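About Skillenstead

Skillenstead is a small bookkeeping school in Danholm. We teach evening classes to people who run their own shops, trades and rentals and want to keep their own books. Armindo Matos started it in March with one class of five students, in a room above the Henriques bakery.

His brother Amândio joined the next year and wrote the workbook we still use. It covers invoices, payroll, sales tax and the monthly close — in that order.

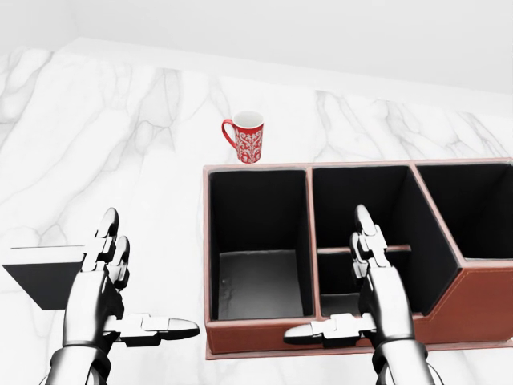 Jussara Peixoto: I took the evening course twice. The second time I brought my own receipts, and that is when payroll made sense to me.

Students may repeat any course once at no charge. Classes meet for two hours and are kept small enough that the teacher can look over each person's ledger before the end of the night. To date, 763 people have finished the basic course. 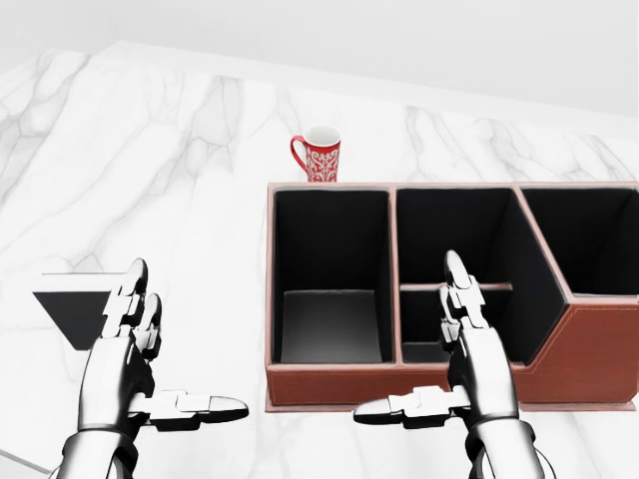

White marble countertop with gray veining.

Dirk Bosman teaches payroll and sales tax. Tiago Ramalho runs the office and answers the phone most afternoons. We do not prepare tax returns and we do not sell software. The exercises can be done on paper or in any spreadsheet.

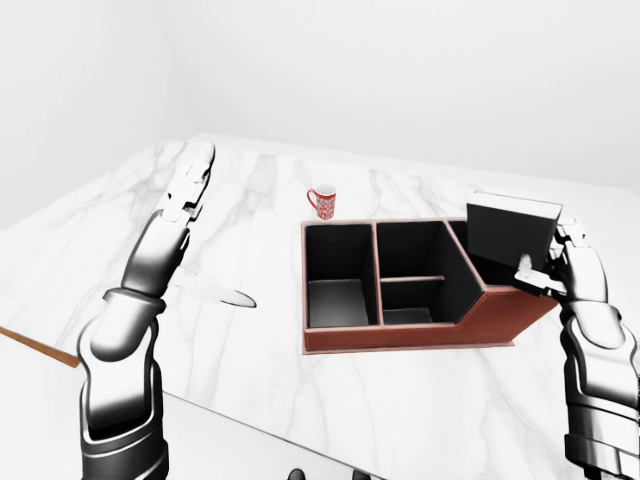
The basic course costs $800, workbook included, and can be paid in two parts. New groups start when the last one finishes, so please call the office for the next opening.

We use cookies to remember your settings. By staying on this site you accept our cookie policy. Accept | Manage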